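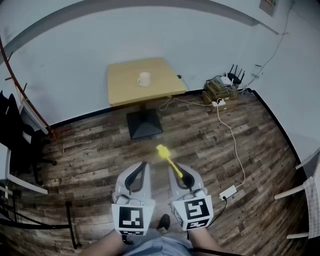 What moves when a floor moves

A timber floor is never quite finished. It takes in water from the air in wet weather and gives it up when the heating comes on, and each board changes width as it does so. The movement is small in any one board. Across a room it adds up, and most complaints about wooden floors, from squeaks to gaps to boards that stand up at the edges, come back to it.

Wood shrinks and swells very little along its length. Nearly all the change is across the grain, and it is greater in the direction that follows the growth rings than in the direction that runs out from the centre of the tree. A board sawn so that the rings lie flat to its face will therefore move more in width than one sawn with the rings upright. Joiners have known this for centuries and have charged more for the second kind, which wastes more of the log.

The quantity that matters is moisture content, given as the weight of water in the wood divided by the weight of the same wood when fully dry. A freshly felled oak may hold nearly as much water as wood. A board sold for indoor use has usually been kilned to somewhere near ten per cent. Left in a steady room, it will drift towards a figure set by the temperature and relative humidity of that room, and will stay there until the room changes.

Rooms do change. In an unheated house in August the air is damp and boards are near their widest. In January, with cold outdoor air drawn in and warmed by radiators, relative humidity indoors can fall below forty per cent, and the same boards are near their narrowest. A floor laid tight in winter has nowhere to go in summer. One laid tight in summer shows gaps by the new year.

The survey at Hoststead

Hoststead is a terraced development built between the wars, with suspended timber ground floors throughout. Over three winters its management company logged faults in 117 ground-floor rooms, using the same form for each. The records are plain reading, but they are unusually complete. Of the 117 rooms, 61 had at least one fault that a tenant had reported.

Gaps were the most common entry, followed by squeaks. Cupping, in which the edges of a board sit higher than its middle, was rarer and was found mostly on the north side of the terrace. In nearly all of those rooms the air bricks below the floor had been blocked, by raised flower beds in some cases and by a layer of render in others. Damp air trapped under the floor had wetted the underside of the boards while the upper side stayed dry. The lower face swelled, the upper did not, and the edges rose.

The usual response to cupping is to sand the floor flat. If this is done while the underside is still damp, the result is worse than the fault. Once the ventilation is restored and the board dries evenly, the sanded edges drop below the centre and the board is left with a crown. At Hoststead the air bricks were cleared in May and the floors were left alone until the following spring. Most of the boards had gone back to flat without any further work.

Squeaks

A squeak needs two surfaces, a load and a small amount of slip. In a boarded floor the surfaces may be a board and a nail shank, the tongue of one board and the groove of the next, or the underside of a board and the joist. As timber shrinks, nails that were driven tight lose their grip, and the board is free to ride up and down by a fraction of a millimetre under each step.

Finding the source takes longer than curing it. One person walks slowly across the floor while another listens with a hand flat on the boards. Where the movement is at the joist, a screw driven beside the old nail will usually stop it. Pipes and cables are often notched into the tops of joists, and they should be traced with a detector first. Where the movement is between tongue and groove, screws do little. Powdered graphite or French chalk worked into the joint will quieten it for a season or two.

Screws are preferred to new nails for a simple reason: the thread holds after the wood has shrunk. They are also easier to take out when the plumbing below needs attention.

Allowing for it

A new floor should be stored in the room where it will be laid, with the packs opened and the heating at its normal setting. Suppliers differ on how long. The Agudelo fitting guide asks for 4 days for engineered boards and longer for solid ones. Clornard gives no period at all and instead asks for meter readings of both board and subfloor, to agree within 3 percentage points before work starts. The second method is more trouble and is the better of the two, as it measures the thing that matters.

Gaps are then left at the walls and hidden by the skirting. They should also be left at hearths, door frames and the feet of fitted cupboards, where they are often forgotten. A board pinned hard against a stone hearth will push the whole run the other way.

Filling gaps in an old floor is a separate question. Hard fillers crack and fall out within a year or so, as the boards on either side carry on moving. Thin slips of matching timber, glued along one edge only, last well. In wide rooms the cheapest approach is to wait until late summer and see how many of the gaps are still there.

Brolska, which makes moisture meters for the building trade, supplies separate scales for softwood and hardwood. Readings taken on the wrong scale can be out by several points, enough to pass a floor that should have been left another week.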